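Home Explore Notifications Messages Lists Profile More

Thread

Spent the morning rewriting the rules for our robot cells. The old version was four pages long, and three of them were the definition of the word "robot." A thread on what survived. 1/

Background for new followers: I write safety procedures for the Forholm site. I'm the one who puts laminated sheets on things. If you have ever leaned on a laminated sheet to eat a sandwich, I probably know about it. 2/

Rule one used to be "Only authorized persons may approach the arm." Fine rule. Sadly "authorized" was never defined, so everyone assumed it meant them. The new one says your name is on the card by the switch or you stay behind the line. 3/

There is now a line. It took longer to agree on the color of the line than on where to put it. 4/

Rule two is about speed. Slow mode whenever a person can reach the arm, and "can reach" means with your actual arms, including the tall people. We used to measure this with a broom handle. We now measure it with a stick made for the purpose, which cost a good deal more than a broom. 5/

Someone asked in my replies whether this is all covered by the published standards. A lot of it is, and you should read those first. What the standards can't tell you is where your particular people like to stand and gossip. You have to go and look. 6/

Rule three, the stop button. Everyone on shift presses it once at the start of the week and watches the arm stop. Then they sign. The first week we did this at Mimbridge we learned that one of the buttons had a coat hanging on it. Good coat, too. 7/

I am told the coat rule (no coats) is "a bit much." The coat rule stays. 8/

Now, covers. Our hands get sleeves to keep grit out of the joints, and the argument over what counts as an acceptable sleeve has been running since June. The Hollard camp wants fitted ones only. The Spahić camp wants whatever's in the cupboard as long as it doesn't snag. Those are our two project teams, and they share a kettle, so you can imagine. 9/

Where I landed: any cover is OK if it can't slide forward over the fingers, doesn't hide a fastener you're supposed to check, and gets replaced when it tears. Tape is not a replacement. Tape on top of tape is a cry for help. 10/

Fasteners get their own rule. Look at every screw you can see on the fingers before you power up. If one has backed out, you don't give it a quick twist and carry on, you write it down and get it torqued properly. I know the quick twist feels great. I've done the quick twist. 11/ 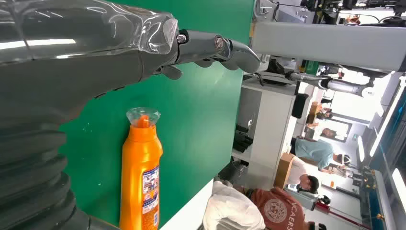
My favorite of the new rules is the one on bench items, and it's the one I expect to lose sleep over. Anything standing within reach of the hand has to be on the task list for that run, with its cap on and its label readable from where the operator stands. An orange bottle with a clear domed cap is OK if the sheet says orange bottle. If the sheet doesn't mention it, it goes on a shelf, even if you're "just about to use it." And the finger screws want to be out in the open like that, ahead of the plastic, where a person can check them without peeling anything back. 12/

Related: people in the background count as people. A cell with a crowd behind it needs one person who is watching the arm and doing nothing else. Watching the arm while also looking at your phone is called looking at your phone. 13/

Somebody has already pointed out that the new document is form number 1483, and asked what the other 1482 are. I have chosen to mute this conversation. 14/

Things that got cut: the paragraph on "respecting the machine," a diagram in which the operator had no feet, and a warning about magnets that no one could trace to any magnet. 15/

If you're writing your own, my only real advice is to read it out loud next to the arm, to the people who run it. Wherever they laugh, fix that line. I did this twice and lost a page and a half — most of it mine. 16/

The draft goes to both teams tomorrow. Comments on the wording are welcome until the end of the week, comments on the color of the line are closed. 17/

Update: there is a coat on the button again. 18/18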